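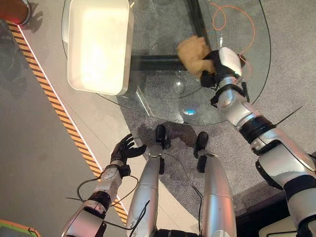
Prasen wrote to the list in November that the limescale film on hard-water glass comes off with plain vinegar and needs no second product:

> Apply, wait 13 minutes, wipe, rinse. I have done this on
> shower panels for years. The Giridell descaler is the
> same acid at a higher price.

I tested this on a panel with heavy buildup. Supply hardness at my tap is 300 ppm as calcium carbonate. One pass removed the film from the upper half. The lower 22 inches kept a gray haze that I could feel with a fingernail. 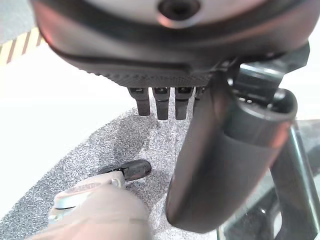 Does a longer soak help? Only if the surface stays wet. Vinegar runs off a vertical panel and the acid at the surface is used up quickly. Paper towels soaked and pressed flat against the glass held it in place, and the haze was gone after the third change.

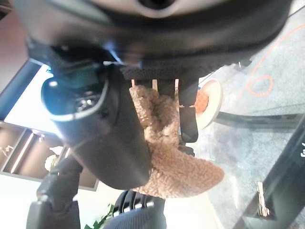

Tanoli objects that haze of this kind may be etching, in which case no acid will remove it. Agreed. Wet the spot: a haze that disappears under water and comes back on drying does not settle the matter, so check with a fingernail as well. Deposit is raised, etching is not.

I then polished a test corner with 1000 grit paper, used wet. Do not repeat this. It left scratches that show in side light.
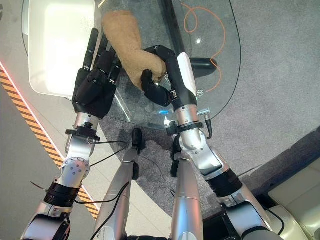 Mestus adds that the metal trim should be masked before any soak, and that natural stone sills need a full cover. I had neither, so I can't comment on the tape. Rinse volumes are in my earlier post.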